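Belts, Hooks and the Belt Wall: Your Questions

Hi, I'm Lợi Vũ, and I look after the loaner gear at Vandalby. I get asked the same things over and over (usually while I'm chalked up and mid-set), so I finally typed it all out.

Can I use any belt on the wall?
Yep! Everything on the hooks is for members. If a belt has a name tag on it, leave it alone and tell me, and I'll get it back to whoever forgot it.

Leather or fabric?
Fabric is nicer for beginners and for anything where you move around a lot. It bends with you and you can snug it up in a hurry. Leather is stiffer and gives you more to push against, so I grab it for heavy squats and deadlifts. I didn't wear a belt at all until I was squatting 205, and I don't regret waiting.

How tight should it be?
Tight enough that you can brace hard into it and still take a full breath before the lift. I can slide 2 fingers under mine. If you're going purple, go out a hole.

Where does it sit?
Most people like it just over the belly button, but try it a little higher for deadlifts if it pinches your hips. Bodies are weird — move it until it stops bugging you.

How do I hang it back up?
By the top end, straight down, one belt to a hook if there's room. They do bunch up on the busy evenings and the fabric ones love to get themselves in a twist, so give yours a shake first.

Can I buy one through you?
Sure, I put in an order with Jusby every February. The plain leather one was $70 last time. Bring me your waist measurement, taken over your T-shirt at the belly button (your jeans size won't help).

What should I look at before I put one on?
The spots where the leather meets the buckle or a strap. Stitching usually goes there first, and canvas frays where it's sewn in. Check the prong and the holes too. If anything looks torn, bring it to the desk and pick another one.

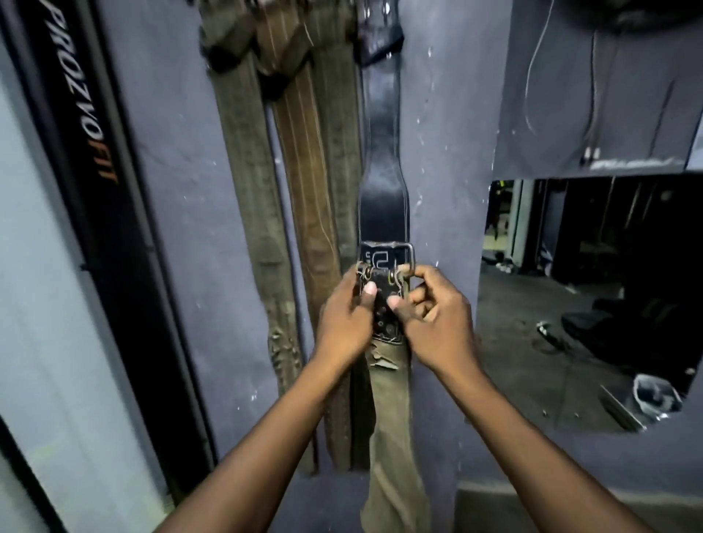
How do I clean a leather belt?
Wipe it down with a barely damp cloth, let it air dry away from the heater, and rub in a tiny bit of leather conditioner a couple of times a year. Please don't soak it!

Do you fix broken ones?
Sometimes. I can restitch a strap at home, but a cracked buckle goes in the trash.

Can I leave my own belt here overnight?
In a locker, sure. If it's on the wall, somebody will borrow it.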